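Speaker notes — Flandthorpe robotics club, autumn projects evening
Urmila Thakur, 15 minutes plus questions

Slide 1. Say hello, thank Kasun Rathnayake for setting up the projector. Start with what the club set itself this term: two arms, one table, small household parts. No new hardware.

Slide 2. Leave these up while I talk.

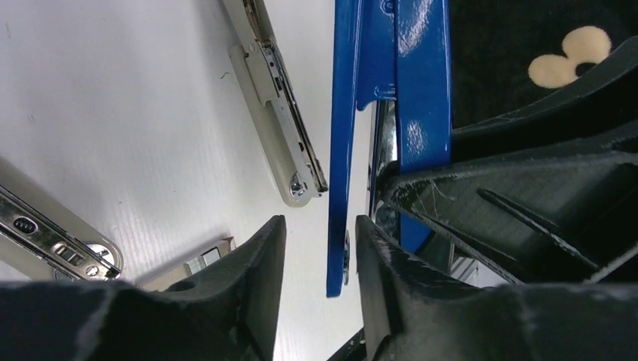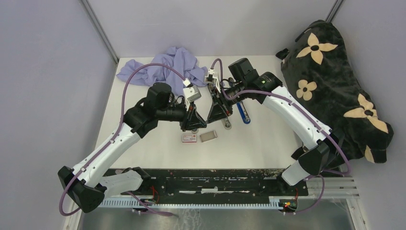
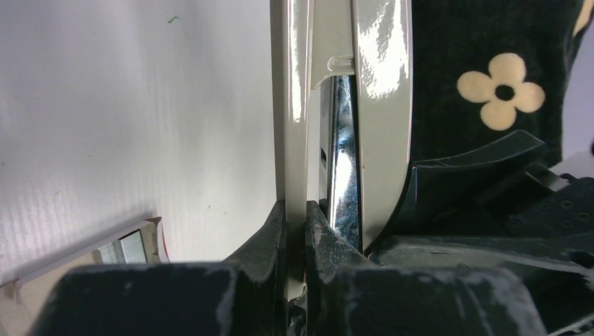 The two-arm table (second picture), with close views from the grippers in the first and third.

Mention the shiny surfaces. Chrome and gloss paint throw back bright highlights, and several members wrote their first reports on that alone. Point at the blue bracket in the first picture and the chrome rod in the third.

Slide 3. How we worked. Pairs, one session each, with a shared log. The log has 1132 entries. 717 were kept for training and 399 were set aside because the operator stopped early. The last few were duplicates — Kasun will know which if anyone asks.

Slide 4. What the students found hard. Judging depth near the fingertips. Keeping both arms out of each other's way. Writing the log up on the same day. Read out the short bit from the Marinescu team's report, page 26.

Slide 5. What we'd change. Agree names for the parts before the first session. We had three names for the same strip by January.

Slide 6. Next term. Wernedico round first, then the open table. Sign-up sheet is by the door, Sunday group has two places left.

Questions. If someone asks about cost, pass to Kasun.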